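Ikovbridge Allotment Association
Minutes of the April general meeting
Held in the back room of the Savolainen building, 7:00 p.m.

Present: the chair, the secretary (writing), the water officer, the seed officer, and enough plot holders to make a quorum once the two in the parking lot had been persuaded to come in.

Apologies: plots 4, 11 and 22. Plot 22 also sent a list of complaints, which is taken under Any Other Business.

1. Minutes of the last meeting

Approved, with one correction. The phrase "a lively exchange about compost" is to be replaced with "an exchange about compost." The secretary stands by the original wording but was outvoted.

2. Water

The water officer reported that the standpipe at the Vurel Lane end has been fixed. It was also reported fixed in the last two sets of minutes. The water officer said that on those occasions it had been fixed in a different sense.

Members were reminded that hoses may be used before 9 in the morning and after 7 in the evening. Plot 15 asked if a soaker hose counts as a hose. The chair said the clue was in the name. Plot 15 asked for this to be put in writing, and it now has been.

The quote for a second water tank came in at $200 delivered, not counting the stand. A member offered cinder blocks. A second member pointed out that these were the association's own cinder blocks, missing from behind the shed since the fall. The offer was accepted with thanks and the tank was approved, one against.

3. The path

The wood chips have been delivered, all of them, directly in front of the gate. Getting in currently means going over the top. The delivery company says it was told "by the gate" and feels it did well.

Agreed: everyone takes barrow loads to the stretch nearest their own plot before doing anything else on site. Plot 6 said the stretch nearest plot 6 is already fine. The chair asked plot 6 to consider the general good. Plot 6 said it would consider it.

4. Seed order

The joint order goes in at the end of the month. The seed officer would like forms filled out in full, with variety names. "The tall beans" and "same as last time" will be returned to sender.
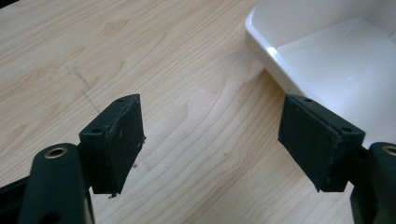

There was a long discussion of potatoes. Last season the association bought a sack of Gondus, a variety recommended by a member who has since given up her plot and can't be questioned. Yields were good. Flavor was described as "wet," "fine in a soup," and "I gave mine to my brother." A motion to try something else passed easily. A motion to decide what that should be did not pass, and the subject comes back next month, by which time it will be late to plant them.

Leftover packets from last year are free to anyone who wants them. They are mostly kale.

5. Plot inspections

Inspections will be done by the chair and one other member, drawn by lot so that no one can be accused of enjoying it. A plot is considered worked if more than half of it is under cultivation, covered, or visibly being dug. Plot 19 asked if wildflowers are cultivation. The chair said it depended on whether plot 19 had planted them. Plot 19 withdrew the question.

6. Money

The balance was read out and found to be lower than hoped and higher than feared. Rent for a full plot stays at $60 for the year. A proposal to charge a late fee was discussed at length, with the strongest arguments against it coming from the members who would be paying it. Held over.

7. Any other business

Plot 22's list was read aloud in full, as plot 22 had requested. Items one through three concern plot 21's runner beans and the shade they cast. Item four concerns plot 21's radio. Plot 21, who was present, said the radio keeps the deer away. Several members said they had never seen a deer on the site. Plot 21 said exactly.

The shed key is missing again. Whoever has it is asked to hang it back on the hook, where it can be missing in the usual way. The hook is also loose.

A member asked if the plant sale would be held on the green again. The secretary will write to the town. The secretary wrote to the town last year as well and is still looking forward to the reply.

Actions

Water officer: order the tank, look at the Vurel Lane standpipe.
Seed officer: collect forms, bring the kale.
Chair: draw lots for inspections, speak to plots 21 and 22 separately.
Secretary: write to the town, tighten the hook.
Everyone: wood chips.

The meeting closed at 9:00 p.m. Next meeting same room, same time. Please bring your own mug.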